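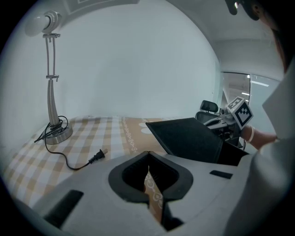

Open Day at Dravine

The lamp was the third thing on the program, after the coffee and the talk. We had come over from Whitfield on the early bus, 23 of us, and seven got into the small room. The rest watched through the glass.

A woman in white held one of the grippers. I was given the other. It was heavier than I expected.

"The cord is the hard part," she said. "Cords don't stay where you leave them."

I looked at the plug lying on the checkered cloth. My mother had a cloth like that, and a lamp she never let me unplug.

"Close it slowly," the woman said.

I closed it slowly. I got cloth. On the second try I got the plug, and held it over the table longer than I needed to.

"Now the machine has seen you do it," she said.

"What does it do with that?"

"Not much, with one. Come back in 2040."

She laughed, so I did too. Then she held out her free hand for my gripper, and a man from Nuvberg stepped up - he had been waiting by the door with his sleeves already rolled.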